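When I called Serena Fabbri to talk about her group's suturing work at Grodurska, she was eating soup at her desk and asked if I minded. I didn't (I'd brought a sandwich). We were meant to have half an hour and ran well past it!

The short version of the project, which they call Noncombe: teach a two-armed surgical robot to sew by having people drive it, recording everything, and training a model on the recordings. The longer version is mostly about thread.

"Everyone comes in asking about the needle," Serena told me. "The needle is rigid, it's metal, you can write down where it is. The thread is wherever it wants to be. We had a whole meeting about whether to tidy it up between stitches, and I lost."

She lost to Leonie Trummer, who ran most of the recording sessions and argued for leaving the slack alone. Leonie joined the call for a bit to defend herself. "Real thread gets messy," she said. "If the model only ever sees a nice clean line, it panics the first time there's a loop where it doesn't expect one. So we kept the ugly ones."
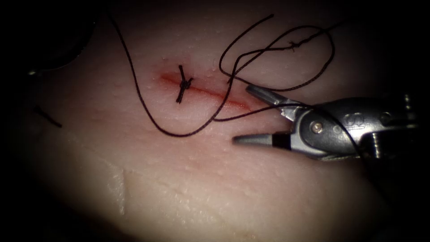 *One stitch tied, and plenty of loose thread still to deal with.*

The full set is 1502 demonstrations, all on practice pads. I asked what counts as one demonstration and got two different answers at once, followed by laughing. The answer they settled on: a single attempt at a single step, so driving the needle through is one, handing it over is another, and tying is a third. Their first try treated a whole stitch as one long task. "Terrible," said Serena. "It would learn the beginning beautifully and then wander off."

## So how do you teach a knot?
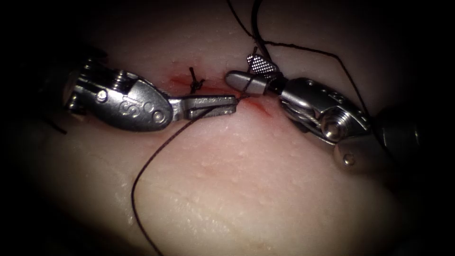 Tying was the step I most wanted to hear about, because I can barely manage it with my own ten fingers. Ismail El-Sayed, who built the training side, explained that the model picks its next short burst of motion from the camera views and the joint positions, makes that move, then looks again. What trips it up is the wrap. You want one set of jaws holding the thread while a loop goes around the other tool's jaw, with the tips almost touching over the cut, and at that point a tiny error in position is a big deal. "From far away it looks like nothing is happening," he said. "Up close it's the entire problem."

His fix was to have people record recoveries. The driver would start from a bad spot on purpose, say with a loop half slipped off, and work back to a good one. They added 166 of those, and Ismail says he'd trade a big pile of the perfect runs for another batch.

I asked for the score. Out of 127 test ties, the version without recoveries finished 58 percent, and the version with them finished 81. Serena jumped in right away to say that these are pads, they don't breathe or bleed, and she'd like me to print that. Printed!

They also tested how much the close-up views matter. With only the fixed camera, the model did fine at pulling thread through and badly at grabbing the needle. Adding the cameras down by the instruments helped the grabbing a lot, even though the metal throws glare and the tool blocks half of what you'd like to see. 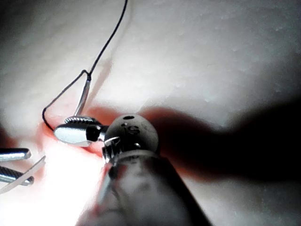 ## What's next

Longer sequences, mainly. Right now a person tells the system when to move from one step to the next, and Leonie wants that gone by July. Serena wants different thread first. They haven't agreed, and I got the feeling that I'd walked in on the middle of that conversation.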